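Getting Ready for a Movie Night at Home

Pick the film before anyone arrives. Two people can agree on a title in eight minutes; six people can't.

Salt the popcorn while it is still hot, and shake the bowl twice. Fine salt sticks better than coarse.

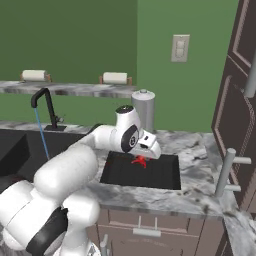

Keep butter out of the first batch if guests will be sharing blankets. Ustyna Derkach sets hers out in a small pitcher and lets people pour their own.

Turn on subtitles for older musicals. Song lyrics are often mixed low, and a TV speaker makes it worse.

Wipe the remote with a barely damp cloth, batteries out.
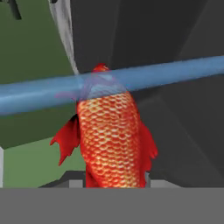 After the Credits

Soak the popcorn pot right away in hot water.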